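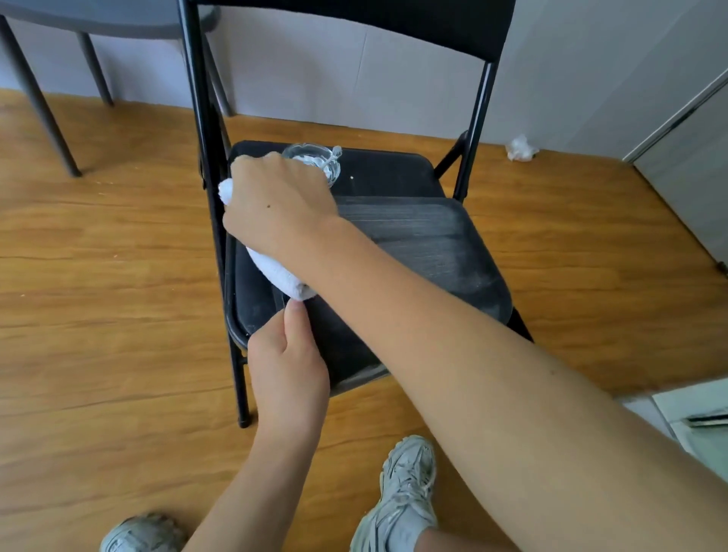

Returning a Leased Vehicle at the End of the Agreement

This guide applies to all cars and light vans supplied by Kowalczyk Vehicle Leasing under a personal or business agreement. It sets out what the customer is asked to do before the vehicle is handed back, what happens on the day of collection, and how any charges are worked out. Customers whose agreement is ending early should read the separate guide to early termination first, then return to this page from Step 3 onwards.

Step 1: Check the end date and your mileage

The end date is printed on the first page of the agreement and is also shown in the Ulov customer portal, under 'My vehicle'. A reminder is sent by email 12 weeks before that date. If you have changed your email address during the term, please update it in Ulov, as reminders are not sent by post.

Compare the current odometer reading with the contracted mileage. Where the vehicle has been driven further than the agreement allows, an excess mileage charge will apply at the pence-per-mile rate stated in your schedule. The rate cannot be changed in the final month of the term. Customers who expect to exceed their allowance may ask for a revised schedule before that point, and a quotation will be provided in writing.

Mileage is contracted for the whole term. A low figure in one year may therefore be set against a higher figure in another.

Step 2: Decide whether to return or extend

There are two choices at the end of the agreement. The vehicle may be returned, or the agreement may be extended on a monthly basis, subject to approval. Extensions are normally available for passenger cars, including all versions of the Pernis hatchback and estate. Vans fitted with racking or refrigeration are considered individually.

A request to extend should be made through Ulov no later than 15 working days before the end date. Road tax remains in place during an extension. Insurance is the customer's own responsibility and must continue without a break until the vehicle has been collected and signed for.

Step 3: Book the collection

Collections are arranged by the returns office at Inusden. Select 'Book a return' in Ulov and choose a morning or afternoon period. You will be asked for:

- the registration number and current mileage
- the address at which the vehicle will be standing
- the name and telephone number of the person handing it over
- details of any warning lights or known faults
- confirmation that the vehicle can be driven legally on the road

A vehicle with an expired MOT certificate, a tyre below the legal limit or a cracked windscreen in the driver's line of sight cannot be driven away by the collection agent. In such cases it will be recovered by transporter and the additional cost passed on to the customer. If you are unsure whether a fault falls within this rule, please telephone before booking.

A booking may be changed without charge up to 11 a.m. on the working day before collection. Later changes are treated as an aborted collection – the fee is given in the schedule of charges supplied with your agreement.

Step 4: Inspect the vehicle yourself

Customers are encouraged to carry out their own inspection in good time. Choose a dry day and examine the bodywork in natural light, looking along each panel from a low angle. Small dents that cannot be seen from directly in front will often show up in this way.
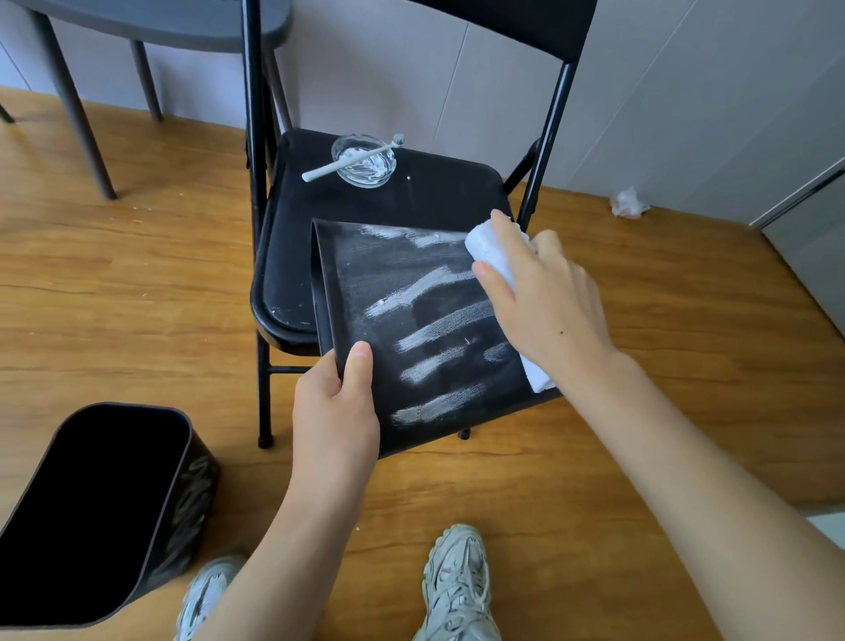

Record each mark and compare it with the fair wear and tear booklet issued at delivery. Light surface scratches that can be polished out are generally accepted. Scratches that have reached the primer, dents on the edge of a panel and damage to the rim of an alloy wheel are generally not. The booklet gives measurements for each type of mark and should be treated as the final reference where this page is less detailed.

Inside the vehicle, lift the mats and check the carpet underneath. Examine the seat bolsters, the door cards and the boot lining. Normal soiling is acceptable, but burns, tears and permanent stains will be recorded. Open and close every window, and try each seat belt, light and electrical socket.

"Most of the charges we raise relate to wheels and to missing keys," said Güven Akbulut, Head of Inspection at Kowalczyk. "Both are easily checked at home, and a customer who looks early has time to put matters right."

Repairs should be carried out by a reputable body shop and must be covered by a written warranty that can be passed on. Poorly matched paint is recorded as damage in its own right. It may be cheaper to leave a minor mark alone and accept the charge, and we would advise obtaining a quotation before any work is ordered.

Step 5: Gather documents and equipment

The following items must be in the vehicle at the time of collection:

- all keys and remote fobs, including the spare
- the locking wheel nut adaptor
- the handbook and service record, where supplied on paper
- the spare wheel, or the inflator kit with unused sealant
- the parcel shelf or load cover
- charging cables, for electric and plug-in hybrid vehicles
- the current MOT certificate, if one is required

Service history held digitally by the dealer need not be printed. Please check, however, that the most recent service has been entered. Where a service has been missed, arrange for it to be completed before the vehicle is returned.

Step 6: Remove personal belongings and data

Empty the glove box, door pockets, seat-back pockets and the space beneath the boot floor. Parking permits, toll tags and dash cameras should be taken out. Property left in a vehicle is kept at Inusden for a short period only, and its return cannot be guaranteed.

Stored telephone numbers, home addresses and garage door codes should be deleted from the infotainment system by means of a factory reset. Customers using a manufacturer's smartphone app should also remove the vehicle from their account. If the vehicle carries a private registration, the transfer must be completed with DVLA before the booking is made.

Step 7: On the day

The vehicle should be clean inside and out, with enough fuel for the onward journey or, for electric models, a reasonable state of charge. The agent will carry identification and will record the condition of the vehicle on a tablet in your presence. You will be invited to sign the record and to add comments. Your signature confirms the mileage and the items handed over. It does not commit you to any charge.

In heavy rain or poor light the agent may note that a full inspection was not possible. The vehicle will then be examined at Inusden, and photographs of any damage will be placed in Ulov.

Charges and disputes

An itemised statement is issued once the inspection has been completed. If you disagree with an item, reply through Ulov and attach your own photographs or repair invoices. The matter will be reviewed by Rhodri Landeg, Returns Manager, or by a senior member of the returns office who took no part in the original inspection. Payment of the disputed item is suspended while the review is under way; all other items remain payable on the due date.

Please retain your copy of the collection record until the final statement has been settled.

Related guides

Ending a lease agreement early
Fair wear and tear: alloy wheels and tyres
Changing your contracted mileage
Transferring a private registration
What to do after an accident in a leased vehicle
Ulov portal: resetting your password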